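4. Packing and unpacking a single bin

Applies to the open blue bins used at Ternbridge for mixed small goods. For lidded crates see section 6.

4.1 Preparing the table

1. Wipe the white tabletop and let it dry.
2. Set the bin down with the open side up. It may stand at a slight angle to the table edge.
3. Check the rim and the inside for splits. Put damaged bins aside and write the bin number on the Monday sheet.

Note: Dark specks that do not wipe off the tabletop are wear and need not be reported.

4.2 Loading

4. Lay the goods flat on the bottom of the bin. Cartons and rounded items may share a bin and may cross one another.
5. Keep everything below the rim.
6. Turn the printed side up where the shape allows it.
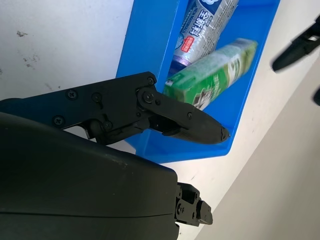 Fig. 7. Green toothpaste box and silver printed item in the bin.

Caution: Do not press on a carton to make it fit. A crushed corner counts as a return.

4.3 Taking out the carton

7. Lift the carton by its long sides, clear of the rim.
8. Stand it upright on the table to the left of the bin, front face showing.
9. Leave the rounded item lying where it is.
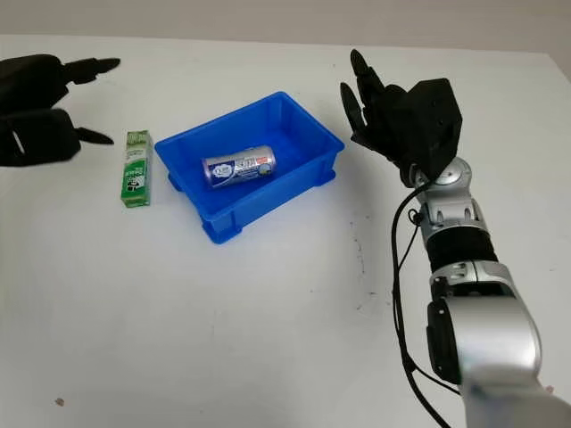 If the carton will not stand, check the bottom flap and close it again before going on. Cartons which still lean are laid on their widest face and entered as "flat" in the Brennan log.

Note: A rounded item may roll when the carton beside it is lifted. It need not be straightened unless it lies against the rim.

4.4 Checking the remaining item

10. Read the item code and compare it with the pick list.
11. If the code is hidden, turn the item in place. Do not stand it on end inside the bin.
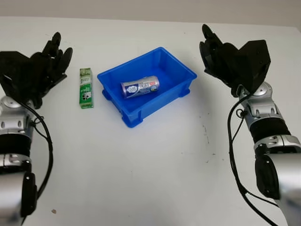

12. Enter the item under line code 363. Where the pick list gives no line, use 47 and add a short remark.
13. Take the item out last and return the bin to the stack.

Caution: Never stack a bin with goods still in it.

Last updated: August

Comments (3)

Donal Rafferty
Step 8 says left of the bin. Does it matter if you are left-handed?

Vesela Gashi
Left for everyone, Donal. The pick list goes on the right.

Aoife Fitzgerald
Line code 47 is missing from my copy of the log. Is there a newer one?

Related sections
Bin numbers and labels
Lidded crates
Filling in the Brennan log
Returns with damaged cartons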